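Posted in: Automation and robotics > Safety and good practice

## Which checks should we write down before a simulated pick-and-place task goes to the real arm?

**skarketti_lab**

I look after the simulation side for a small training shop. We teach people to program an arm in a rendered room first, then they run the same program on the real cell. Right now the rule for moving from one to the other is "it looked fine on screen." I want a written standard, no more than one page.

The task is picking from a tray of colored containers and blocks. Views from the simulator:

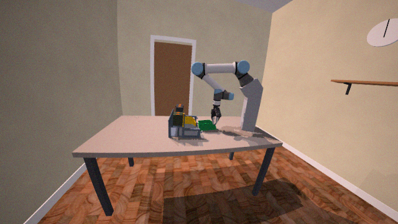
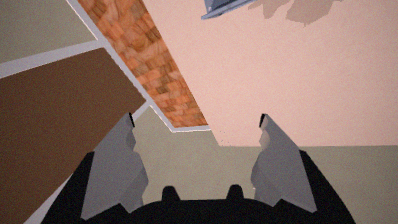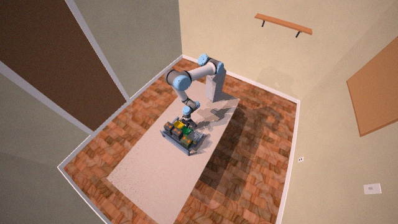 ### What I need to settle

1. How many clean runs should we ask for before sign-off? I was thinking 200, but one of our instructors says that is too many for a beginner course.
2. Do the tray and its contents have to start in the same place every time, or should we move them?
3. Does a simulated run count toward the risk assessment at all?

The real arm is on a fixed pedestal too, and the gripper has two fingers. People will be near the table during setup, so please keep that in mind.

---

**Vivek Rajput**

Taking the last one first. A simulated run can support a risk assessment but it can't replace one. ISO 10218 covers industrial robots, and ISO/TS 15066 is the document to read if people share the space with the arm while it moves. The assessment has to be done on the real cell, with the real gripper and the real parts in it. If you change the gripper or move the table, you review it again.

For the runs, 200 is fine if the simulator can do them unattended. What matters more is what you change between runs. If the tray is always in the same spot, you are testing one path. Move it, turn it, and swap the order of the containers. Your third picture has the gripper pointing down close behind the tray, near the yellow and green containers, and that is a spot where a small placement error could put a finger into a rim. I would make clearance there a line on the page.

The page we used at Prommont looked like this:

- Program name and version, and the name of the person who ran it
- Simulator settings saved with the program – joint speed limits, payload, tool center point
- Start positions changed between runs, with the range written down
- Any contact with the tray, table or pedestal counts as a failed run, even if the part was picked
- First real run at reduced speed, no part in the gripper, one person holding the enabling device
- Second real run at reduced speed with a part
- Emergency stop tested before the first real run and after any wiring change
- Signed by 2 people, and one of them can't be the programmer

Keep the failed runs as well. We threw ours away until July and then had nothing to compare against when the real arm started missing.

---

**jitau_mike**

We just do 7 runs and go. Never had a problem. If the sim is set up right the real one does the same thing.

---

**Szczepanska_K**

I wouldn't copy the answer above mine. Friction and finger force are the two things our simulator got wrong, and seven good runs on screen won't show either one.

One item to add to Vivek's list: check the camera views. If your program uses a camera at the gripper, as in your second picture, save the camera mounting position with the program and measure it again on the real arm. Ours was off by up to 4 millimeters after somebody changed a bracket, and the program had passed every run in simulation. Lighting too. The arm throws shadows across the table in your room, so run a few with different light before you trust anything that depends on color.

Also decide who can change the page. Ours had three versions going at once, one of them taped inside a cabinet door.

---

**skarketti_lab**

Thanks. I'm going with Vivek's list plus the camera check. We'll keep the 200 runs for instructors' programs and set a lower number for students once we've seen how long a batch takes. The two-signature rule stays for both – I hadn't thought about the programmer signing off their own work.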